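Print this page | E-mail this to a friend

Cabrera Folding Garment Steamer and Travel Board: Review

I bought the Cabrera steamer set in January after my old iron started leaving brown marks on shirt collars. The set comes in one box: a handheld steamer, a folding board that sits on a table, a heat glove and a small brush that clips over the steam head. I paid full price at the Kekari outlet in Flaltby and have used it most weekday mornings for several months.

The steamer is light enough to hold at shoulder height without your arm getting tired. The tank screws in from below and has a fill line you can see from the side. A full tank gives about 10 minutes of steady steam, enough for two shirts and a pair of pants if you don't stop to answer the phone. After that you have to unplug it, let it settle and refill. Anyone doing a week's worth of clothes in one go will be at the sink a lot.

Heat-up time is 50 seconds on the lower setting and a little longer on the higher one. The light on the handle goes from red to green when it's ready, but the first burst nearly always spits. I now point it at the sink for a moment before I start. The manual mentions this on the back page, in small type, under storage.

Cotton shirts come out decent. They won't have the hard crease down the sleeve that an iron gives, and if your job calls for that you should keep your iron. Linen is a struggle. I went over one linen jacket three times and it still looked like I had slept in it. Knits and thin synthetics do very well, and so does anything with pleats you are afraid to press flat.

Heavier dark cloth was the part I was most curious about, as I have a navy coat and a few work pants that go shiny under an iron. The steamer left no shine on any of them. Thick folds take patience, and it helps to pull the cloth tight with your free hand (wear the glove) and go slowly from the top down. 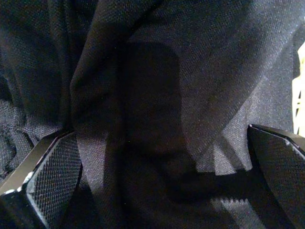
Dark navy fabric in soft folds. The weave shows best where the light hits it.

The brush attachment is good for lint and not much else. It clips on firmly, but it holds the head farther from the cloth, so you lose steam. I use it dry before I start and then take it off.

The board is the weak half of the set. It is narrow, the legs are short, and the cover slides if you lean on it. One leg catch was stiff out of the box and had to be worked back and forth before it would lock. For collars and cuffs it is fine – for anything larger I go back to a hanger on the bathroom door. It does fold flat, and it fits behind a dresser. If you have a real ironing board already, this one will stay in the closet.

Cord length is fair. Mine reaches from the outlet by the mirror to the door and a little past it. The plug has no swivel, so the cord twists after a while and you have to let it hang and unwind.

Cleaning means a tank of half water and half white vinegar, run through until empty, then a tank of plain water. We have hard water in Trurkby and I do it monthly. I skipped it once, and white flakes came out on a black sweater. They brushed off, but I haven't skipped it again.

The steamer is also sold alone for $40, without the board or the glove. That is the one I would buy. The glove is useful, though a thick oven mitt does the same job.

Good: quick to heat, easy on dark cloth, light in the hand
Not so good: small tank, spits at first, flimsy board
Rating: steamer 4 out of 5, board 2 out of 5

READER COMMENTS

pressedfortime wrote:
Same problem with the leg catch. A drop of sewing machine oil fixed mine.

Dee in Flaltby wrote:
Does it work on curtains? I have long ones and don't want to take them down.

Site reply:
It does on light curtains. Plan on several refills for a long pair.

hallcloset wrote:
I have to disagree on linen. Spray it damp first, wait a few minutes, then steam. Still not crisp but a lot better than dry.

Print this page | E-mail this to a friend

Contact us | Copyright Trurkby Home Notes, all rights reserved | Back to top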